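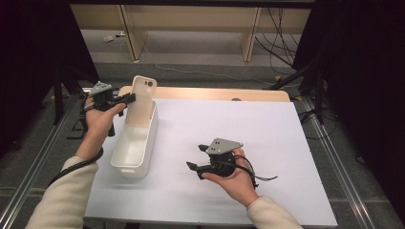 Phone case, tray, table. Jumper weather again.

My backup script had been fine for years, in the sense that I never looked at it. Then I asked it to tidy the folder called Pomley and it tidied Trarnwood as well, all 418 files, with great speed and no remorse.

The trouble was on line 112. I'd written a variable for the folder path, misspelt it further down, and left the shell to make sense of that. The shell read the misspelling as nothing at all, so "this folder, inside that one" became "that one".

Ville Pelkonen, to whom I complained at length, replied with a single line: set -u. Put that near the top and the script stops dead when it meets a variable you never set. I've been writing these things since college and had always taken it for decoration.

It's in now. The first run fell over at line 45, the second at line 147, both of them typos of mine and both quite old. I got the files back from the other disk, apart from a spreadsheet of boiler readings, which I'm told I'll get over.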